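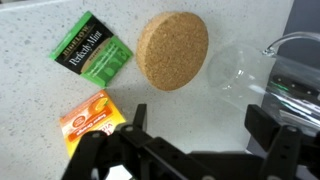 Perfectly Mint and Sweet Orange, waiting for me to decide.

On Sunday I wanted only a cup of tea, and it became an afternoon of cleaning one corner of the kitchen. I think many people know this kind of Sunday.

It began with the tea packets. In our apartment they were living everywhere: in the drawer with the spoons, in the pocket of my winter coat, one even in a book about Keltport that Jolien Groen lent me and that I should give back to her soon. I don't buy so many. They come to me from visitors and from hotels, and I am too polite to throw them away. Mint I drink in the evening. Orange I drink when I have a cold, or when I want to feel that it is already August.

So I put everything on the counter and I tried to make an order in it. The counter is white with small flecks, very practical for a person who makes crumbs, but less practical when you look for a crumb you want to remove. I wiped it two times. The second time was necessary.

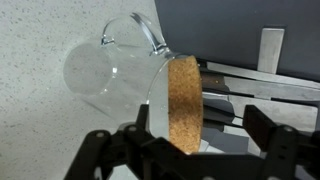
My mother had cups of porcelain, with saucers, and we children were not permitted to carry them. Maybe for this reason I like glass now. I like to see how dark the tea becomes, and I can take the bag out at the correct moment without counting minutes. With a clear mug and a piece of cork at its base, I also don't worry so much about the table, and the sound when you put it down is softer. My friend Brigitta Eder says that tea from glass gets cold too fast. She is right, but she also talks very much while she drinks, so in her case I would not blame the glass.

The cork needs some care. I don't leave it to soak in the sink, and I dry it with a towel before I put it away. I learned this with an older coaster, which I forgot in the water over one night. It swelled and broke in the middle, and I found small pieces of it for days.

Then there was the question of where the tea should stay. I had three ideas. The first was a tin, but in a tin I forget what I own. The second was the drawer, and we know already how the drawer looks. The third was a clear glass jar with a round wooden lid, standing on the counter in the corner by the refrigerator, and this one I chose. I see at once what is inside, and when it gets low I know it is time to visit a hotel again. Taller things, like a carton, can stand next to it and don't need a jar of their own.

One small warning, if you want to do the same: wash the jar the day before. A glass jar looks dry long before it is dry, and paper packets take the moisture very quickly. The wooden lid I only wipe, I never put it in the dishwasher.
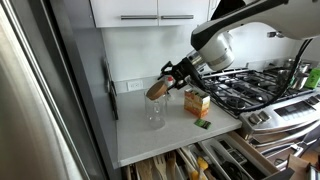

What is still not solved

The spoons. They have now a lot of space in their drawer and they slide from one side to the other every time I open it. Jolien suggests a small tray, Brigitta suggests more spoons. I will measure the drawer this week and write again when I have found something that fits.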